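Drotau tabletop set, README

Read this before you train on it. Drotau is 1572 simulated pick episodes, one arm and one round table, objects dropped in by script. Terence Pilkington wrote the spawner and I did the checking. We started in July with a bigger plan than this.

Of the 1572 episodes, 1218 passed the automatic success check. I wouldn't lean on that number. The check only asks whether the target ended up above a set height, so an item pinched by one corner and swinging counts the same as a proper grasp. I watched 124 of the passes by hand and didn't like plenty of them.

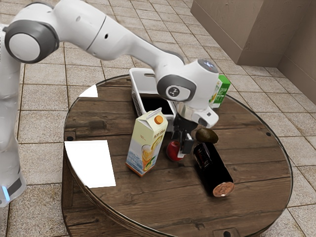 Simulator render: fingers lowered beside the apple, with carton, kiwi and bottle nearby.

The objects favour the gripper. Apples and kiwis are forgiving shapes, and the physics treats fruit as rigid, so nothing bruises or gives. Glare on the tabletop is rendered and behaves itself far better than glare in a real kitchen. If your policy does well here, you have learned that it does well here.

Splits: 800 passed episodes for training, the rest of the passes held out. Failures are in their own folder with no labels for cause. Tsion Tesfamariam argued for labelling them and she was right, but it hasn't been done.

Known problems
Colour names in the instructions are inconsistent ("grey" and "gray" both appear).
Some episodes end before the arm has stopped moving.
No real-robot data of any kind.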